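Levlow, the little platformer from Durbridge - my review

I've had Levlow on my old laptop for 2 weeks now and I keep going back to it in the evenings, long after I should be in bed!

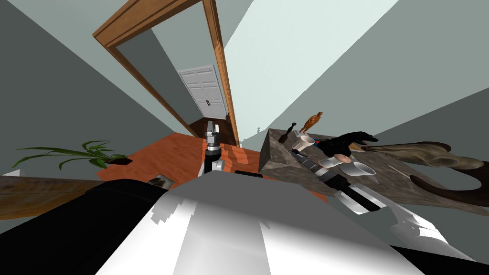
The idea is simple enough: you drop from ledge to ledge, you pick up keys, and you try not to land in the water (I land in the water a lot). There are 13 levels, and the ninth one, Teoh, took me a whole Saturday - I loved every minute of it. The music is by Colette Fleury and it's lovely, though the loop on the title screen is a bit short for my taste. My only real grumble is that you can't change the jump key. My best score so far is 881, so do write and tell me if you beat it.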